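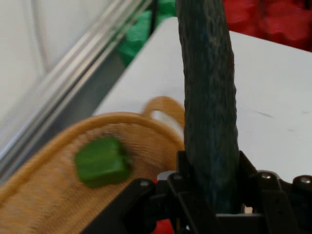 4 min read

Home | Syllabus | Notes | Labs | Office Hours

Tue 13 October
Posted by the course instructor

Week 6 notes: what a gripper really costs

Okay, so last week we picked arms, and everybody had a great time spending the whole budget on the arm. This week we pay for everything else!

Start with the job. Ours is produce, and a cucumber is a nice one to plan around: long, a bit curved, bumpy skin, and you can grab it down at one end and have the rest of it sticking way up past the fingers. So before you open a catalog, write down the longest item you need to lift, the heaviest, and the one that bruises easiest. Then write down what it goes into. A woven basket with a looped handle needs more clearance than a flat tray, and I've seen plans forget the handle.

Now the numbers for the Muden bench, which is the one you'll budget for in the homework:

Gripper, two-finger, with mount: $3612
Wrist camera and cable: $928
Aluminum rail and table hardware: $1096
Spare fingers, one set: $297

Please don't cut the spare fingers. I know, it's the smallest line and it looks like the easy one to drop. But fingers wear, screws work loose, and if the Curnus order is slow (it was slow in January) your bench just sits there.

A few things I'd ask any supplier, Dubey included:

- Are finger screws a standard size, or do I have to buy theirs?
- Is the cable in the price?
- Who pays shipping on a warranty return?
- Can I get the finger drawings so we can print our own pads?

Get the answers in writing (email is fine).

For next time, redo the budget with a second bench added. Some lines double and some don't, and I want a sentence on each one saying which and why. Bring a printout, we'll swap and mark them up in class.

Related notes
Week 5: Choosing an arm
Week 4: Reading a quote
Lab 3: The Tisitz sorting table
Budget template, blank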